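4. Where the Cups Live: Storage and Dish Return in a Shared Kitchen

4.1 The kitchen as a set of short trips

Anyone who has shared a kitchen knows the feeling of opening three doors to find one bowl. We found this small annoyance endlessly interesting, and it became the heart of the study. The Sullberg kitchen serves a floor of 64 people. Few of them cook in it. They make coffee, warm up lunch, rinse a spoon and go back to work, and almost everything they use has to travel in a loop: from storage to counter, from counter to hand, from hand to sink or dishwasher, and back into storage. We call one full loop a "round." A round can stop at any point, and most of the clutter that people complain about is made of rounds that stopped halfway.

Earlier work on shared kitchens has mostly looked at rules (who cleans, how often, what the sign on the fridge says). The Rultetti survey of office kitchens, which we draw on for our category list, takes this view and does it well. We were more curious about the furniture. Does a cup come home more often when its home is on the counter? Does an open dishwasher pull dishes in? These are cheap things to change, and that is a large part of their charm.

4.2 Open storage and closed storage

We sorted every storage spot into one of two kinds. Open storage is any surface where an item can be picked up without moving a door or a drawer. Closed storage is everything else, including cabinets whose doors people tend to leave ajar. The line is easy to apply in practice, and two coders working apart agreed on nearly all spots in their first pass. The few disagreements came from drawers with no fronts, which we ended up treating as open.

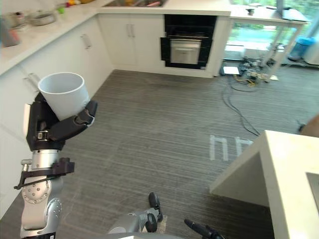
Open storage has one great strength, and it is simply that people can see it. A newcomer who has never been shown around will take a bowl from a stack on the counter without asking anyone. In Figure 4 the stack of white bowls, the metal pot and the gray canister all sit out on the counter, above a row of white cabinets that give no hint of what is behind them. The bowls advertise themselves. Cups are a harder case: they are light, they wander off to desks, and a plain white one looks like every other plain white one, so its owner is soon forgotten. We therefore logged cups apart from all other dishes. Over the study period we followed 148 rounds from start to finish, of which 17 were dropped because the item left the floor for good or was swapped for another that we could not tell from it.

Figure 4. Sullberg kitchen: open counter storage above closed cabinets. Also visible is a white plastic cup held above the striped carpet floor.

The contrast between the two kinds showed up early and stayed steady. Items that started in open storage were returned to the same surface far more readily than items that started behind a door were returned to the same shelf. What surprised us, and delighted us a little, was where the closed items went. They seldom ended up in the wrong cabinet. People parked them on the counter directly over the right cabinet, as if the last short step down and in were somebody else's job. We started calling this the "doorstep," and once we had a word for it we saw it everywhere.

4.3 Changing the doorstep

A doorstep can be treated as a fault or as a clue. We chose the second reading. If bowls keep landing on one stretch of counter, that stretch is a good place for bowls, and the cabinet below can hold things that are needed once a month. We made three changes in August, each left alone long enough for people to stop noticing it.

The first was to bring the daily items up. Bowls and mugs moved to the counter, and serving dishes took their old places. The second was to clear a strip beside the sink, wide enough for a tray, and keep it clear. The third was to shift the dishwasher hours, so that the machine was empty and ready at 11:30, just before the lunch rush, instead of being unloaded in the middle of it. 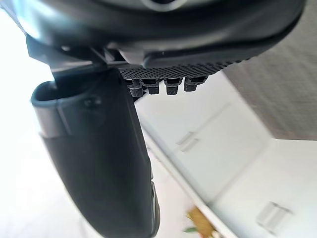

Which of the three changes made the biggest difference?

The dishwasher hours did, by a good margin. Once the machine was ready before lunch, dishes that would have waited by the sink went straight onto a rack, and the clear strip stayed clear almost by itself. Moving the bowls came second. Its effect was smaller than we had hoped for plates, which people stack badly when they are in a hurry, but for bowls it was lovely to watch. Within a few days the stack had a fixed spot that we had never marked.

The clear strip on its own did very little. We tried it first at Celtaton, a smaller kitchen one floor down with the same kind of users, and within a morning it had filled with lunch boxes. An empty surface next to a sink reads as an invitation. Only when there was a faster place to put a dirty dish did the strip keep its purpose, and we would not suggest it as a single fix.

4.4 The sink as a waiting room

Sinks deserve more attention than they get in the writing on tidying. In both kitchens the sink worked as a waiting room: a place where a dish could be left without the person feeling that they had left it. A spoon on a desk is a mess, while the same spoon in a basin is "soaking." Our notes are full of this word. Over 500 short remarks were gathered on comment cards by the kettle, and soaking was among the most common explanations for a dish that had not moved by evening.

A double basin changes the picture in a nice way, since people give each basin a job even when nobody has told them to. The larger basin took the bowls and pots, and the smaller one was used for rinsing hands and fruit. When both were empty, the first dish of the day decided a great deal. If it went into the larger basin, others followed it there. If it went into the rack, the basin often stayed free until after lunch. We have no firm account of why the first dish matters so much, and we would love to see someone test it with more kitchens than we had.

The distance from sink to rack also counts for something. At Sullberg a person can stand at the sink, turn slightly and reach the dishwasher when its door is down. With the door up, the same person has to step back, pull it open, and do this with a dripping plate in one hand. Several comment cards described that step back with real feeling. One read, in full, "I have two hands and lunch has both of them." 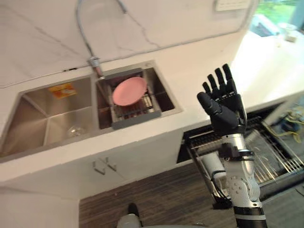
4.5 Limits and next steps

Two kitchens on two floors of one building make a small sample, and both are used by people with similar working hours. Family kitchens, where the same few people fill and empty the dishwasher, may behave very differently. We also changed the hours and the shelves in a fixed order, so part of what we credit to the dishwasher may belong to the bowls that moved before it. The Pumphrey kitchen, which has deep drawers where Sullberg has cabinets, would be a good place to run the changes in reverse.

We would also like to look more closely at lids. They were left out of the counts reported in this section because they so rarely traveled with the containers they belonged to, and a lid without its box has no round in our sense of the word. A separate coding sheet for lids is in preparation.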